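Llevo dos años escribiendo en español casi todos los días y todavía me equivoco con los géneros, así que pido paciencia a quien lee. Mi profesora decía que para aprender a escribir hay que escribir sobre lo que uno come. Hoy le hago caso.

## Merendar en otro país

Cuando llegué a esta ciudad, lo que más me costó no fue el idioma ni el alquiler. Fue el horario. En Pritby, donde crecí, cenábamos a las seis de la tarde y a las nueve ya estaba apagada la luz de la cocina. Aquí, la primera semana, salí a cenar a las seis y media y encontré el restaurante cerrado, con las sillas encima de las mesas. Un camarero que barría me miró con mucha compasión y me dijo que volviera a las nueve. Volví a las nueve y fui la primera clienta.

Entre las dos de la tarde y las nueve de la noche hay siete horas. Es mucho tiempo para un estómago de Pritby. Por eso descubrí la merienda, una palabra que en mi idioma no existe de verdad. Tenemos una para "comer algo pequeño", pero suena a culpa, a niño que roba galletas. La merienda tiene su hora y su dignidad, y además tiene un verbo propio. Yo meriendo, tú meriendas. Me gusta mucho que el verbo cambie la vocal, aunque me costó semanas decirlo bien.

Al principio merendaba mal. Compraba en la tienda Cinda, en la esquina de mi calle, cualquier bolsa de patatas o de maíz frito y me la comía de pie, con el abrigo puesto, antes de subir a casa. Costaba poco y me quitaba el hambre, pero a las nueve no quería cenar y a medianoche tenía sed. Una vecina me explicó que eso no era merendar, eso era "picar", y que picar se hace con gente. Apunté la diferencia en mi cuaderno.

Ese cuaderno lo tengo todavía. En agosto lo leí entero y encontré 44 palabras relacionadas con comer entre horas: picar, picoteo, tentempié, bocado, aperitivo, piscolabis (mi preferida, parece un nombre de medicina). También hay errores bonitos. Escribí "tente en pie" en tres palabras y al lado un dibujo de una persona muy recta.

Después aprendí a hacerlo mejor. Pan tostado con aceite, una fruta, a veces chocolate. Los meses de frío hago té y me siento en la mesa pequeña que está junto a la ventana - la compré de segunda mano en el mercado de Nkosi y cojea un poco. La hora ideal para mí son las cinco y media. Si espero hasta las seis, ya vuelve la niña que quiere cenar.
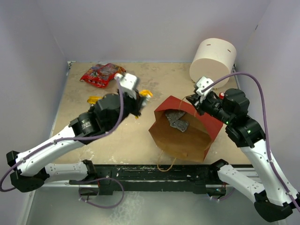

Lo que no he dejado del todo son las bolsas. Hay tardes en que llego cansada y no tengo paciencia para tostar nada. He intentado comprar sólo las pequeñas, pero el precio por kilo me parece un insulto. Un sábado de lluvia hice la cuenta con los tiques del cajón y había gastado alrededor de 133 euros en un año en aperitivos salados. No es una tragedia, pero con ese dinero se compra mucho aceite bueno.

Entonces me puse una regla sencilla: la bolsa se abre solamente si hay otra persona en casa. Como vivo sola, esto me obliga a invitar. Escribo un mensaje, alguien sube, saco dos platos y hablamos. Mi español mejoró más con estas visitas que con el curso, sobre todo las palabras que no están en los libros. La regla la he roto varias veces, lo confieso, casi siempre viendo una serie.

También pregunté a mi madre por teléfono qué comíamos por la tarde cuando yo era pequeña. Me contestó que nada, porque cenábamos a las seis. Pero luego se acordó de las galletas Kernine, unas muy secas, con sal por encima, que mi abuela guardaba en una lata alta para que no llegáramos. Yo las había olvidado completamente. Dice mi madre que se venden todavía y que me va a mandar un paquete, si consigue que no lleguen en polvo como la última vez.

Mientras tanto, busco una receta parecida. He probado una con harina de centeno, 40 gramos de mantequilla y horno muy fuerte, y salieron duras como una teja. Si alguien conoce unas galletas saladas que aguanten varios días en una lata, le agradezco mucho que me escriba en los comentarios. También acepto correcciones de gramática.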